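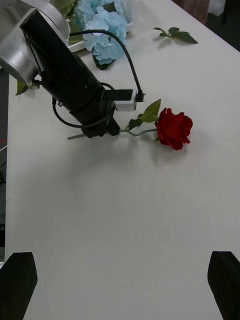
I have gone completely over to fake flowers and I don't care who knows it! Two years ago I'd have turned my nose up at them (my gran had a dusty arrangement on top of the telly and I think it scarred me), but February is long and grey and the flat wanted cheering up, so out came the box from under the bed.

Most of what's in there came from Damgaard, the big homeware place past the ring road, and the rest from Qianru Shen, who was clearing out after her sister's wedding and handed me two carrier bags over the garden wall. The bags were full of roses. Red ones! I'd always thought red roses looked a bit Valentine's card, but a good artificial one, with properly ruffled petals and a deep colour, is lovely against a plain white table. I can't stop putting them next to things.

My favourite partner for them so far is pale blue hydrangea. Hydrangeas are the best value of anything artificial, I reckon, as they're so puffy that one head does the work of several thinner flowers and hides a lot of bare stem. Red and powdery blue sounded wrong to me until I tried it. Now I want it in every room.

A few things I've picked up, in no sensible order. Bend the stems before you start, and bend them more than feels right — straight out of the packet they all stand to attention. Lay everything flat on the table first so you can see what you've got. Put the greenery in early. I used to leave the leafy sprigs till last and then had nowhere to poke them, and I'd end up with a sad little heap of leaves and a very bald bunch of flowers. And if a leaf slides down the stem, just push it back up under the bloom, they mostly stay put.

For dust I use a soft paintbrush, or a hairdryer on the cool setting if I'm feeling lazy. Guangming Fan at work swears by shaking his in a bag of salt, which I haven't been brave enough to try.

Next job is something for the hall shelf, which is narrow and gets knocked by every coat that goes past. I'm thinking low and wide, lots of leaves, maybe one rose at the front. If you've got a good heavy pot to recommend, leave me a comment, mine keep tipping over!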